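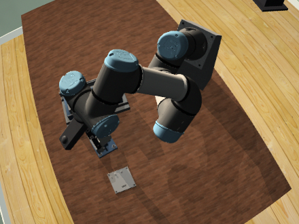 Arm on the wedge mount, gripper down over the small blue board. Simulated view.

Gamari bench arm cell, wedge mount
Sold by Drellier. Setup and upkeep notes below, read before ordering spares.

Mounting: bolt the wedge down first, arm second. Check the plate bolts after the first 60 hours, then every 100. Dont use thread lock on them.

Joint caps: blue, clip-on ring plus screws. Cracked cap = replace, no glue. Order by joint, shoulder and wrist caps are not the same part. Spare cap kit is no. 128.

Gripper: wipe the fingers every shift. Sticking? Power off, clean the slides, dry cloth only. If it still sticks send it back to us, Wostow shop does the rebuilds.

Teaching the pick: bring the wrist in high, then straight down on the board. Re-teach after any mount work, even if you only touched one bolt. Run the first few cycles slow and keep a hand near teh stop.

Noise from the elbow: stop. Call.

Cuevas mounts fit with adapter 34, sold seperately. Flat mounts back in stock January.

Parts and service: ask for Nandini Nair. Have the serial number ready.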